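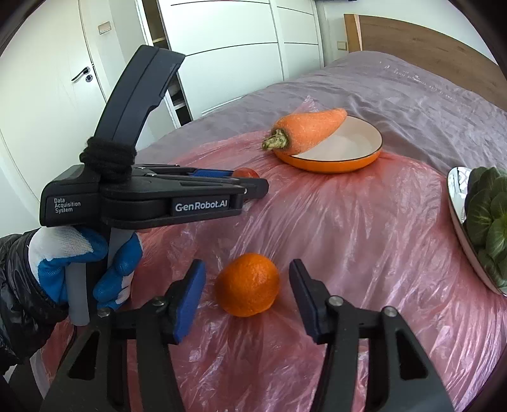 Write the rules down before the first session and change them only between batches, one reader wrote under my earlier post, and I've been chewing on that ever since. So now I'm trying to do exactly that and would love some help!

House rules for recording household pick and place with hand-held grippers?

Posted by padandpivot in Robots at Home > Good Practice

We're a small group recording demonstrations with two hand-held grippers, one per hand, in ordinary homes. Lots of produce at the moment: mandarins, tomatoes, carrots, leafy greens, into and out of bowls and dishes, on whatever surface the home gives us. The recordings go into a shared pool we call Filtance, which another team uses to train a two-arm robot. I love this work. You look at a tomato very differently once you've tried to lift one kindly with two padded fingers.

What we don't have is a proper set of rules. Each of us learned by watching somebody else, and it shows. One person starts with the fingers open, another with them closed. One nudges a carrot into line first and then picks it up, another goes straight in. When a piece rolls away, some of us stop recording and some chase it (I'm a chaser). I went back through a stack of clips in March and could tell who had recorded each one within a couple of seconds, without seeing a face.

My draft so far:

Begin and end every clip with both grippers in view and holding nothing.
One task per clip. Finish it or mark it failed.
Don't use your bare hands to help once recording has started.
Same gloves for the whole session.
Check the finger pads before you start and after lunch.
Food that hits the floor is out for the day.
Leave the home the way you found it.

That's seven, and I'd like to keep it to one printed sheet. What I can't settle:

How strict should we be about style? I don't want robots out of us, if you see what I mean. But a free-for-all can't be right either.

Do failed grasps stay in or go in the bin?

Is there an actual standard for this, something with a number on it that I can point to when people argue?

And what do you do about privacy when you're working in somebody's bedroom or kitchen? We ask permission, of course, but so far it's been a friendly chat at the door and nothing on paper.

Any examples from people who do this regularly would be hugely welcome. Long replies are fine, I'll read every word.

14 people found this useful to follow

blue_foam_fan
Marked as most helpful

Oh, this is a great thing to be asking early. I came to it much later than you did, after our Vitell project had piled up more than 2,000 clips with no written rules at all, and we ended up recording the first 1,000 again. I still enjoy this work enormously, but I wouldn't wish that month on anyone.

Your draft is good! I'd keep nearly all of it. Some thoughts in the order you asked.

On style, split your rules into fixed and free, and print them as two columns. Fixed is anything that decides whether a clip can be used: start pose, end pose, no bare-hand help, how a task is named, what counts as done. Free is everything a person might reasonably do differently in their own kitchen. Which hand goes first, whether you come at the carrot from the side or from above, how high you lift. We tried to fix the approach angle for a while and the clips got terribly stiff. People were thinking about their elbows and forgetting the tomato. Once we let go of that, the sessions became fun again and the variety was much better.

Nudging is the tricky one. We allow it if it's done with the gripper and inside the clip, and then the label says so. What we don't allow is nudging with a fingertip before you hit record, then nudging it again because you didn't like it, until every carrot in the pool happens to lie at the perfect angle. The robot will meet carrots lying any old way. Let them lie.

Failed grasps: keep them, labeled. We use three marks, which are clean, recovered and failed. Recovered means the piece slipped or rolled and you got it back with the gripper without stopping, so your chasing is a fine habit as long as the label is right! Failed means you gave up or the piece left the work area. The team at the other end can filter out what they don't want, but they can't get back something you deleted. The only clips we throw away are the ones with a person's face or papers in them, and the ones where the equipment itself misbehaved.

Two additions to your list. First, speed. Write down that people should move at the pace they'd use to put away groceries when they aren't in a hurry. It sounds vague, and we did try giving a time, but then everyone watched the clock. Second, rest. Holding a gripper in each hand is harder on the thumbs and wrists than it looks. We stop after every batch, put both tools down, shake out our hands and swap jobs with whoever is labeling. Put that in the fixed column, because keen people skip breaks. I'm one of them.

About pads: yes, check them, and make it a check with an end to it. Ours goes like this. Close the fingers fully and look for a gap. Open them and run a clean thumb along each pad for nicks or lifting edges. Wiggle the joints gently and feel for play. Wipe down anything that has touched juice. If a pad is replaced, note it in the session log, along with which finger. Don't swap one in the middle of a batch and say nothing, as a fresh pad can grip differently from a worn one and you'll be scratching your head over it later.

For soft surfaces, say a bed or a sofa, add a line that the cover sheet goes down first and stays down until the last clip. A plastic sheet crinkles and shifts as you work. That's okay and it's good variety, but smooth it between clips only, never during one. And squeeze the produce as little as you can get away with. If it's leaking it's done.

I'm excited for you. You're going to have such a nice pool if you start this way.

31 people found this helpful

Comment from padandpivot: Two columns! I've been trying to make one list do both jobs and that's why it kept growing. Question back at you, who decides between recovered and failed if it's borderline?

Comment from blue_foam_fan: Whoever held the grippers picks the label on the spot, and a second person looks at it at the end of the day. If they disagree it goes down as the worse of the two. Saves a lot of debating.

gray_handle_right

I'll take the standards part, as that's the bit I deal with at De Bruijn, where we have fixed robot arms and a recording corner both.

I don't know of a numbered standard that covers a person recording home tasks with hand-held grippers. There are well-established safety standards for industrial robots and for robots working near people, and they're worth reading for the way they make you think about hazards. But please don't print one of those numbers at the top of your sheet as if it covered you. A hand-held gripper has a person moving it, and the risks are mostly the ordinary ones: pinched skin at the joints, trailing cords, tired hands, something slippery on the floor. If your robot team later runs the trained arms near people, that's a different piece of work with its own risk assessment, and they should be the ones to own it.

What you can do is write your own procedure and treat it as seriously as a standard. Put a version on it, like "Sheet 2," and have every clip carry the version it was recorded under. That one habit has helped us more than any other. When you change a rule, you can still tell which clips followed the old one.

For privacy, get it on paper. Ours is a single page the household signs before anything is unpacked. It says which rooms, which hours, what may be visible, who receives the recordings, how to ask for something to be deleted and by when they have to ask. Then do a slow walk around the room with the person who lives there and let them put away whatever they like: photos, mail, medicine, screens. Doors and wardrobes stay the way they want them. We let people watch any clip before it leaves the home. Hardly anyone takes us up on it, but they like being offered. Depending on where you are there may be legal requirements on top, so have somebody who knows your local rules look over the form.

Food: people will ask whether they can eat it afterward. We say no to anything handled by the tools and compost it. Budget for that. Buy small amounts and rotate, so the same mandarin isn't the star of the show for days on end. Fresh gloves for each person, and no sharing!

Your "leave the home the way you found it" needs a method. We take a note of where things stood before we touch anything and tick it off when we leave. We had a lovely host at Liswood who noticed the bowl had gone back on the wrong shelf. We heard about it kindly, but we heard about it.

19 people found this helpful

Comment from blue_foam_fan: Seconding the version number on every clip. Stealing that one for Vitell tonight.

Comment from padandpivot: The consent page is being drafted this afternoon. Deletion deadline will be seven days unless somebody talks me out of it.

Comment from gray_handle_right: I'd go longer if the clips aren't handed over right away. People think of things after you've gone home. Whatever you choose, don't upload before it has passed.

knobbly_carrot

just make sure everyone uses the same start pose, the rest sorts itself out. we only have the one rule and it works fine for us. also charge everything the night before and bring spare bags for the veg

2 people found this helpful

Comment from gray_handle_right: How do you label the slips?

Comment from knobbly_carrot: we dont, good point. will ask

padandpivot
Update from the original poster

Thank you all, this is wonderful! Sheet 1 is on the wall. Fixed column: start and end pose, no bare-hand help, one task per clip, the three marks, pad check with the log entry, breaks after every batch, cover sheet untouched during a clip. Free column: hand order, approach, lift height, whether to nudge with the gripper. Gloves, food and consent went on the back with the walk-around.

We tried it this morning with tomatoes and had our first argument about recovered versus failed before ten o'clock. It went down as failed. I was the one holding the grippers and I still say I had it.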